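Pince portative Stolora W2 : test de l'outil de collecte de démonstrations

Publié en avril 2020, par Balthasar Tanner
Rubrique : Matériel / Apprentissage par imitation

Prix relevé : 1190 euros hors taxes, caméra non comprise
Configuration testée : une pince, doigts en caoutchouc noir, carte de repérage latérale, logiciel Wevard

La W2 est une pince tenue à la main, destinée à l'enregistrement de démonstrations de manipulation sans bras robotisé. L'opérateur exécute la tâche, la caméra embarquée filme les doigts et l'espace de travail, et le logiciel reconstruit après coup la trajectoire et l'ouverture. Les épisodes obtenus servent à entraîner une politique que l'on déploie ensuite sur un bras équipé des mêmes doigts. Le principe est connu. Restent la qualité de l'exécution, le taux d'épisodes exploitables et le temps perdu en étalonnage.

Mécanique

Le corps est en plastique gris clair, large vers l'avant, sans jeu perceptible à l'assemblage. La gâchette commande les deux doigts par une transmission symétrique. Course régulière, ressort de rappel un peu raide. Au bout de 60 épisodes consécutifs, la fatigue se fait sentir à la base du pouce et les fermetures deviennent plus brusques, ce qui se lit nettement sur les courbes d'ouverture. Nous avons fini par limiter les séries à la moitié et par alterner les opérateurs.

Les doigts s'inclinent l'un vers l'autre et portent une texture fine sur la face interne. Bonne tenue sur les petits blocs et sur les flacons. Sur une feuille de papier ou une carte plastifiée, la prise est médiocre et il faut attaquer par un bord relevé. Le remplacement des doigts demande un tournevis que Stolora ne fournit pas. À ce tarif, c'est mesquin.

Optique et champ de vision

L'objectif à très grand angle est le choix le plus discutable, et aussi celui qui se défend le mieux. La forte courbure de l'image conserve les doigts en bas du champ et une large portion de la pièce en haut, plafond compris. La localisation visuelle y gagne des points d'accroche. L'objet manipulé, lui, occupe peu de pixels dès que la pince s'éloigne de la surface.

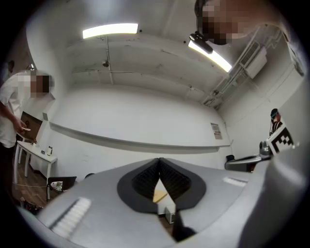
La localisation s'appuie sur les structures fixes du local. Un plafond blanc et un long mur uni offrent peu de texture, et ce sont les luminaires, les tuyauteries et le mobilier qui fournissent l'essentiel des points suivis. Dans nos essais, les pertes de suivi se concentrent sur les rotations rapides du poignet et sur les passages où le corps de la pince masque la moitié inférieure du champ. Les tubes fluorescents saturent localement le capteur. Un réglage manuel de l'exposition existe, enfoui dans le troisième niveau du menu de Wevard, et il ne survit pas au redémarrage.

Les personnes présentes dans la pièce entrent facilement dans le champ. Wevard propose une pixellisation automatique des visages, appliquée à l'export. Prévoir une relecture des séquences avant toute diffusion du jeu de données, et recueillir l'accord des personnes concernées avant d'enregistrer.

Étalonnage

La procédure comporte 3 étapes : intrinsèques de la caméra, butées d'ouverture et de fermeture, cartographie du local. Les deux premières sont rapides et bien documentées. La cartographie exige un balayage lent, à hauteur constante, et échoue sans message explicite si l'on revient trop vite au point de départ. Il faut la refaire dès que le mobilier change de place de façon notable. La notice n'en dit rien.

Rendement

Tâche de référence : saisir un petit bloc, le déplacer, le déposer dans un logement. Nous avons retenu 271 épisodes après filtrage. Les rejets ont trois origines : suivi perdu, départ hors de la zone cartographiée, gestes hésitants de l'opérateur. La dernière catégorie est la plus pénible à traiter. Le logiciel ne sait pas la détecter et le tri se fait à l'œil, séquence par séquence.

Sur ce point, je recommande de fixer une consigne écrite avant la première série : position de départ, vitesse approximative, conduite à tenir en cas de chute de l'objet. Les reprises en cours d'épisode ont une valeur pour l'apprentissage, à condition d'être étiquetées. Mélangées aux démonstrations propres, elles dégradent la politique obtenue.

Comparaison

La pince Biritus est plus légère et sa gâchette plus douce, mais son format d'export propriétaire impose une conversion. Le modèle de Mac Carthaigh mesure l'ouverture par codeur, donc sans dépendre de l'image, et reste préférable pour les tâches où la largeur de prise est critique. La W2 se situe entre les deux. Export ouvert, pièces imprimables, documentation inégale.

Points positifs : rigidité du corps, adhérence des doigts sur objets rigides, format de sortie lisible.

Points négatifs : ressort trop ferme, cartographie fragile, exposition non mémorisée, tournevis absent.

Note : 7/10. Achat raisonnable pour une équipe qui dispose déjà d'une chaîne de filtrage. Pour une première collecte, compter le temps de tri dans le budget. Version du micrologiciel testée : celle livrée avec l'appareil, aucune mise à jour proposée pendant l'essai.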